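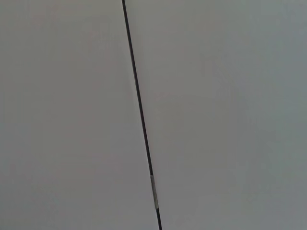

*From the wrist camera. The line I keep going on about, with the pale band low down.*

I spent most of December's free evenings on the arm and got it back into working order, so I'm writing the steps down before I forget them. The last time I did this I kept notes on the back of a parts receipt, and I no longer have the receipt.

The arm is a secondhand Proreck, bolted to a steel stand in the shop in Moltness. It has a small camera at the wrist and a plain two-finger gripper. The controller is a Trikaner, the older model with the fan on the side. I bought the arm and controller together from Spahić, who take in used equipment and test it enough to say that it powers up. Mine did power up. The rest was up to me.

The trouble was drift. The arm would go to a saved position in the evening and be a little off by the next morning. At first it was small enough to ignore. Then it started missing the tray and I had to stop ignoring it.

I went through the mechanical side first. Power off, plug out of the wall. The base is held by eight bolts, and two of them turned by hand. I took all of them out, cleaned the threads, and put them back with medium thread locker, tightening across the circle a little at a time. The stand top had a ridge of old paint under one side of the base, so I scraped that flat before setting the arm down again. Base height is 595 mm from the floor to the top of the plate. I measured at each corner and shimmed one foot of the stand until they agreed.

After that I pulled the cover off the wrist. The camera bracket was tight but its connector was not fully seated. I pushed it home and added a small tie to take the strain. While I was in there I moved the cable loop to the outside of the joint. It used to go through the inside, where it rubbed on the housing whenever the wrist turned past halfway. The jacket was scuffed but I couldn't find any bare wire, so I left it in service and put a new cable on the shopping list.

Next was the homing. Every joint on this machine reports a raw count, and with the arm at its zero pose every one of them is supposed to read 2047. Four of mine were fine. The shoulder and the wrist roll were not. The Trikaner lets you write a new offset from the service menu, but you have to hold the joint still while it saves, and the shoulder sags a little when the brake lets go. I used a wood block under the upper arm. It took three tries because the block was slightly short, and each time the joint settled onto it after I pressed save. A folded business card on top of the block fixed that.

Write down the old offsets before you change them. I did not do this on the shoulder and spent part of an evening regretting it.

With the joints zeroed I moved on to the camera. My method is simple. I look for one long straight dark line against something pale, and compare how it lies in the picture from one visit to the next. Plain gray on both sides is good for this, as there is nothing else for the eye to go to. The pale band gives me a point along the line, so I can tell sliding from turning. If the line moves sideways, I look at the bracket or the base. If it leans more or less than before, I look at wrist roll. It doesn't matter that the line runs at a slant. What I want is the same slant every time.

I save one picture in the reference pose and do nothing else to it. Later pictures get laid over it at half strength on the computer. The edges are a bit soft, so I don't try to read anything very fine from them. For checking a tray position it is good enough.

The order I follow now:

1. Power on and let the controller run for 20 minutes before touching anything.
2. Home all joints and read the counts.
3. Move to the reference pose from above, at slow speed.
4. Wait for the arm to stop ringing, then save the picture.
5. Compare. If it matches, go to work.
6. If it doesn't, check the base bolts before changing any offset.

Step 3 caught me out for a while. Coming up to the pose from below gives a different result from coming down to it, and the difference is backlash in the shoulder gear. There may be a way to adjust it out. The manual has a page on it that was scanned crooked, with the last lines missing, and I have asked Spahić if they have a better copy.

I also replaced the fan filter on the controller. The old one was solid with dust. The new one is cut from a sheet of filter foam and held in with the original clip.

Still to do: the new wrist cable, a proper stop block for the shoulder so I can retire the wood one, and labels on the connectors inside the controller. I'd like to get the labels done first, while I still remember which plug goes where.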